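Reusing tea bottles as water bottles – worth it or not?
Gallport Household Board > Kitchen and Table

flaluris_fan
Started June 3, 2023

My sister in Meredith swears you can keep one plastic tea bottle going for months as a desk water bottle. I have my doubts. She also says a small teapot is a better way to have tea at a work table than buying it bottled, and I have my doubts about that too. Two from the table, the green-label bottle first and then the little white teapot with the blue towel behind it: 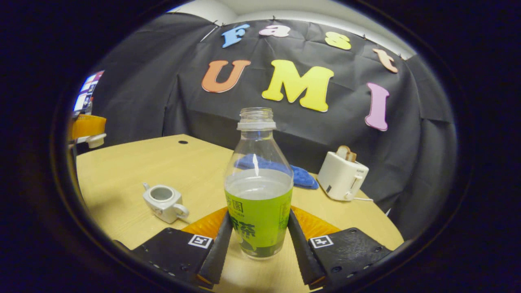
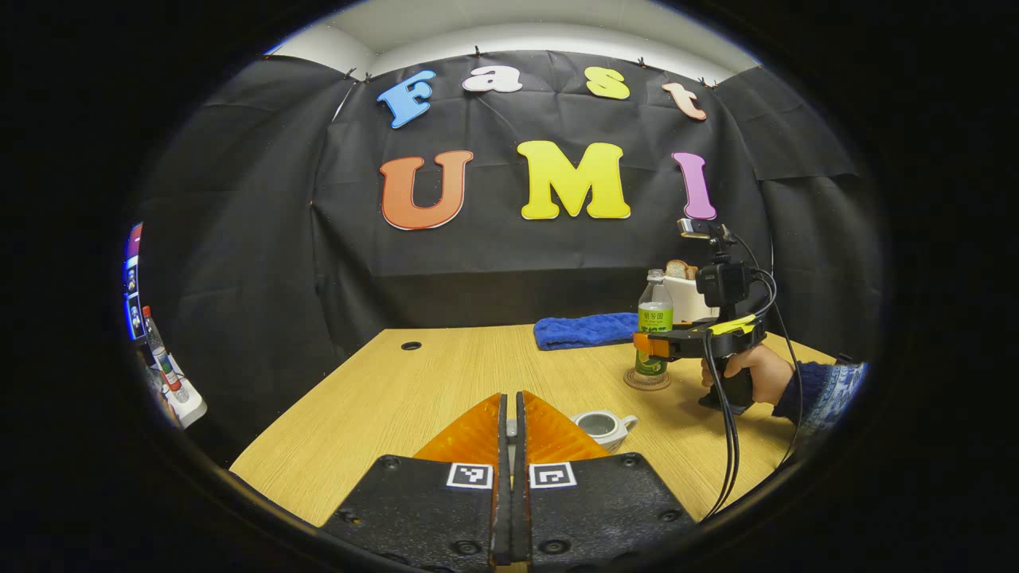
Kaisu Nurmi
I'd go with the teapot and forget the bottle. A thin drink bottle is made to be emptied and recycled. The threads collect gunk, the neck is too narrow for a brush, and once the cap goes missing you have an open container of water next to your papers.

oldspoon
People act like a refilled bottle is going to kill them. Rinse it, let it dry upside down, throw it out when it smells. I've done this since college and I'm fine.

Kaisu Nurmi
"I'm fine" isn't a cleaning method. How do you know it's dry inside? Mine never were. There was always a bit of fog up by the shoulder the next morning.

oldspoon
Leave it longer then. Mine sits on the rack overnight and it's clear by breakfast.

flaluris_fan
The fog is what I get too. I tried the rice trick (handful of dry rice, some water, shake) and it got most of the film off, but then I spent ten minutes getting rice out of a narrow neck. Would not call that saving anything.

tablewise
Nitavside used to sell a skinny bottle brush that fit those necks. I paid 16 dollars for it in January. So there's your free bottle, 16 dollars.

oldspoon
Well, don't buy the brush!

pinehurst_lid
Let me be the one to doubt the teapot. Small ceramic pots look nice and pour badly. I've owned two. One dribbled down the spout onto whatever was under it and the other had a lid that fell in the cup if you tipped it past halfway. On a bare wood table that means rings.

Kaisu Nurmi
So put a towel under it. Terry soaks up a dribble before it gets to the wood.

pinehurst_lid
A terry towel under a pot is a wobbly pot. The loops squash down on one side. Fold it and it's worse. I'd use a flat cork mat or a plain saucer and keep the towel off to the side for wiping.

tablewise
Agree on the saucer. Also if the table has one of those cable holes, keep the pot well away from it. I poured half a cup down mine and it went straight onto a power strip. Nothing blew up but I had to take the whole thing outside and I never trusted it again.

flaluris_fan
OK that I had not thought about. Moving the strip tonight.

I'm still not sold on the price argument. My sister claims she has skipped 1000 bottles by using a pot. I asked over how many years and she changed the subject.

oldspoon
1000 bottles, sure. And did she count the tea?

Kaisu Nurmi
She could be off by a lot and the pot would still come out cheaper. Loose tea goes a long way – I get two or three rounds from the same leaves, and the last one is weak but drinkable.

pinehurst_lid
Weak but drinkable is how I'd describe the bottled kind.

flaluris_fan
I'll try the pot with a saucer for a couple of weeks and use an ordinary glass for water. If it dribbles I'm mailing it to Meredith.

tablewise
Test it over the sink with cold water first. Pour slow, then fast. Some only drip on the slow pour.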